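Part 2: Washing and drying fleece blankets

I've put my kids' blankets through the Breltex more times than I care to admit, so these are the settings I'd start with.

1. Close any zippers in the load and shake the blanket out over the tub.
2. Turn the dial to Gentle, cold water, low spin.
3. Pour in half your usual soap. Skip the softener — it leaves fleece flat and kind of greasy.
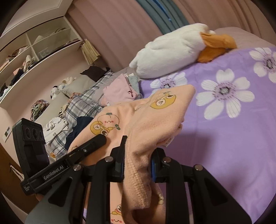
4. Press Start, and wait for the door light to go off before you pull the handle.
5. Hang it over a rack, or tumble on Air Only for an hour.

Note: if the display shows 136, the load has bunched up on one side. Spread it out and press Start again.

Caution: never iron fleece. I tried it once, on low, and the shiny patch is still there.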